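Comparing Grippers at Jornum: An Interview with Yi-an Myung
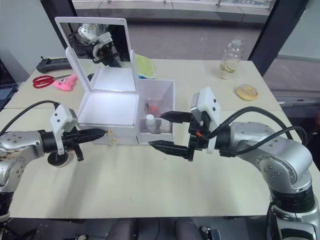

How does a laboratory decide which gripper to purchase? At Jornum, candidates are mounted in turn on the same arm, given the same set of household tasks, and ranked by completed attempts and by the time spent on repairs.

Yi-an Myung, who directs the manipulation group, said the procedure was adopted in August after two earlier comparisons gave conflicting results. "We had changed the gripper and the controller in the same week," Myung said. "The figures could not be used."

The present study covers two parallel grippers, the Mistix and the Wukport. Each was assigned 100 attempts at opening a small drawer by its knob, followed by a shorter series with pens and brushes. Work of this kind favors narrow fingers, according to Myung, although the group has not settled the question of finger surface.

"The Mistix closes more gently, and our operators prefer it," Myung said. "The Wukport holds a thin object better once it has it. I would not call either one the winner at this stage."

Camera placement received equal attention. The group mounts its cameras at the wrist and recalibrates after every 12 hours of operation. Myung noted that mirrored surfaces remain difficult for the vision software and that a separate series on reflections is planned.

Both grippers run under the Messina controller, which will not be changed before the study closes. Asked about cables, Myung answered briefly: "They wear out first. We order spares with every arm."

The interview was conducted on January 19, 2020.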